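White tabletop against a wood-look wall, would you do it again?
Kitchen & Dining Corner > Small Spaces

erncombe_attic
18 June 2015
OK so I finally did the breakfast nook. White top, light brown wood-grain panel on the wall behind it, the kind with the fine streaks running up and down. I'd been going back and forth since April between that and a dark top (my sister voted dark, loudly) and I'm so glad I went light! The whole corner feels bigger.

The panel was 355 for the full wall, from Rotent, and the top was a leftover piece from the same place.
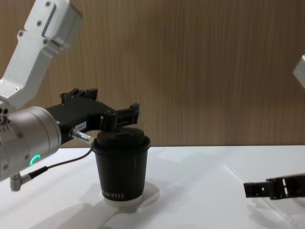
My one worry is the line where the wall meets the table. Mine is nice and straight but there's no trim, and I keep picturing coffee running down behind it. Do I caulk or leave it alone?

plainjane507
Caulk it. Clear silicone, tape both sides, done in ten minutes. I left mine open and fished a spoon out with a coat hanger.

Mirnbridge
Disagree with Jane. If the panel moves at all with the seasons, the silicone peels and then you've got a gummy gray line forever. I'd put a thin strip of wood trim there, and if you hate it you can pull it off.

plainjane507
Mine hasn't peeled and it's over a radiator, so...

Mirnbridge
Give it another winter :)

tallboy35
How's the white holding up with cups? We had a white table from Żak and every tea ring showed. I loved it for a month, then I bought placemats, then I sold it.

erncombe_attic
Rings wipe right off if I get to them the same day! Overnight ones need a little baking soda. I refuse to do placemats, I want to see the white.

And I think I'm leaning trim? Sorry Jane. Does it have to match the panel or could I go white?

Mirnbridge
White, same as the top. Matching the grain is a headache.

plainjane507
Fine, but caulk under the trim.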